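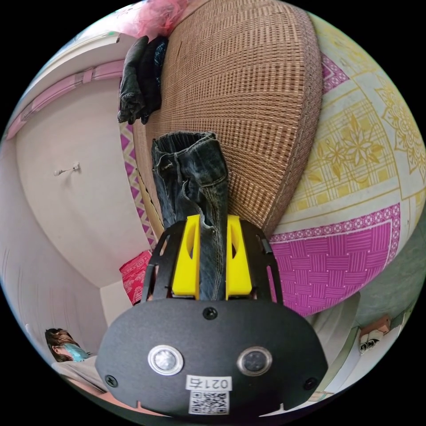 Folded jeans above a woven mat.

The Lost Property Window

The ferry from Zarach to Tretance takes 49 minutes, and in that time people can lose almost anything. I ran the lost property window on the Zarach side for one winter. The company had moved me there from ticket sales after a difference of opinion about a goat.

The window was a hatch in the wall of the waiting room with a bell, a ledger and a sign saying items would be held for 200 days. My predecessor had taken this as a suggestion. On my first morning I found an accordion with a tag on it older than my marriage, and the marriage was already over.

"What happens after 200 days?" I asked the woman who sold coffee across from me.

"Adport," she said.

Adport was where the company had its head office. Every spring a van was supposed to come from there and take the expired things away. She had worked in that room for a long time and had never seen a van, though she had once seen a man with a clipboard who might have been from the van.

So I decided to return things. I had a lot of time and a telephone. I called a dentist about an umbrella. I called a choir about its music, and the choir said it had been doing very well without it, thank you. A man in Tretance owned the accordion. I could tell because he went quiet when I described it.

"How much is it to claim?" he said.

"Nothing."

"And how much is it not to claim?"

I told him that was also nothing, and he said he would think it over.

In February the river iced up at the edges and the ferry ran half empty. That was when the suitcase came in. It was green, with a strap around it, and there was a tag from the Meléndez Hotel but no name. The deckhand set it on my counter and said it had been on the top deck all day, going back and forth, and that he'd gotten used to it.

The rule was that you could open a bag to find the owner. I put this off for a whole afternoon to show myself that I could. Inside were another strap, a pair of good shoes, and an envelope with $300 in it. On the envelope somebody had written FOR WHOEVER — KEEP 100, SEND THE REST BACK.

Back where, it didn't say.
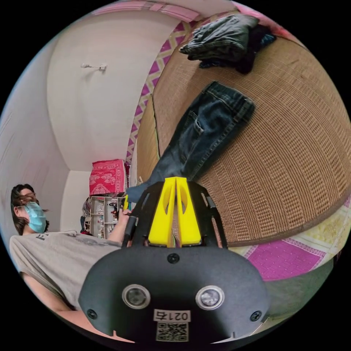

"How long do you have to hold money?" I asked the coffee woman.

"The same as everything else, 200 days," she said, and went on wiping the counter.

I wrote it in the ledger. Then I called the Meléndez Hotel. The clerk said they gave those tags to anyone who asked and to several people who hadn't. He wanted to know if the shoes were a ten. I said they were an eight and a half, and he lost interest in the case.

I did think about the hundred. The instructions seemed clear on that point, and I was surely whoever if anybody was. But taking my share meant sending the rest, and I couldn't see how to do half of a deal and still look at the suitcase, which sat right behind my chair. I turned it to face the wall. It looked the same from that side.

The man from Tretance came over at the end of the month, in a tie. He signed for the accordion, carried it out to the bench and played most of a waltz, badly, while the boat loaded. Then the horn blew and he ran for it.

I gave him until the boat was out past the buoy. Then I went and got the accordion off the bench, rang my own bell, and wrote out a new tag.

Last updated: June 18, 2021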